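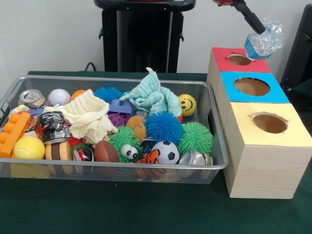 Most failed drops on a sorting bench come from a wrong release offset, and the offset should be set before any work is done on picking. The taught point belongs to the gripper, while the part that has to clear the opening is the object below it. A rigid ball hangs close to the tool axis. A crumpled water bottle does not, and a bottle held slightly to the right of the round hole in the red-topped box needs a correction before the fingers open. This page covers the offset, the approach height over the basket, and the grip settings for crushed cans, in the order they should be done.

Bench Notes > Arms > Basket Picking > Release and Approach Setup

Reading time: 4 min

Before starting

The arm must be bolted down and homed. The procedure assumes the Rulik controller script with the Dhillon finger set, but the steps carry over to any two-finger gripper with a position readout. Keep the stop button within reach and run everything at the slow speed preset until the last section.

Cover the table with a matte cloth. Dark green works well with the color filter in the script and also keeps the boxes from sliding. If the cloth shifts, the taught points are void.

Step 1. Fix the boxes

Set the boxes in a diagonal row, stepped down toward the front, and tape each one to the cloth. The arm should be able to reach every opening without crossing over a taller box at low height. Paper tops in different colors let the script tell the boxes apart. Cut the holes with a compass cutter. Torn edges are harmless for balls but will snag plush and knitted cloth.

Step 2. Teach the release points

1. Close the fingers on a short dowel and jog until the dowel is centered over the first opening.
2. Save the point.
3. Raise the tool 17 mm and save again as the hover point.
4. Repeat for each box.

Replace the dowel with a crushed bottle and return to the hover point. Look straight down. Measure from the center of the hole to the middle of the widest part of the bottle and enter the result as the offset for the "long" class. Do this with several grips on the same bottle and use the middle value. If the values disagree by more than 11 mm, one offset will not serve, and the wrist camera has to take a second look after the lift.

The "long" class also needs its own hover height. The hanging end of the object has to clear the box top, and the dowel measurement says nothing about that.
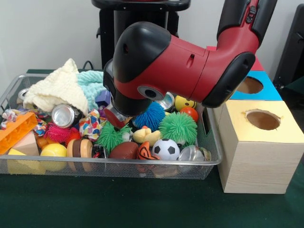

Page last changed: Sep 12, 2021

Step 3. Set the approach height

Jog the gripper over the basket until it points straight down, and keep it vertical for the whole descent. A tilted approach brings the wrist housing into the rim long before the fingers reach anything useful, particularly at the box end of the basket.

A can lying on its side among the toys is a good test object. Its top surface is usually level with the spiky rubber balls next to it, and the fingers must go down between can and ball without pinching both. Stop the descent 3 mm above whatever is under the can. Wire mesh deflects under load and the controller will not report the contact.

Knitted cloths should be handled as a separate class. They heap up above the rim and the depth estimate reads the top of the heap. Descend past the estimate, close, and lift slowly.

Step 4. Set the grip

Record the finger position on an intact can, then on a crushed one. On the bench at Grornthorpe the closed reading on a crushed can was 2156, and the script treats anything past that as an empty grip. Take your own reading. Finger pads wear and the number drifts.

Use the low force preset for cans and bottles. High force flattens a can further and moves its center away from the offset already entered. Plush toys and foam balls can use either preset.

Step 5. Run the cycle

Run one object at a time at slow speed: pick, lift, hover, release, return. Log the class and the result. If an object lands on a box top, change the offset for its class only. Leave the taught points alone unless the dowel check also fails.

Known problems

Clear plastic is often missed by the wrist camera under the ceiling lights. Switching off the row nearest the bench helps.

Cable slack behind the pedestal can catch on the basket when the base turns. Clip it low, with enough loop for full travel.

The wiring for the stop button changed in July. Boards built from the older Wemholm drawing need the jumper moved to the second position.

Page by Rosaire Zacharias. Contact | Copyright | Back to top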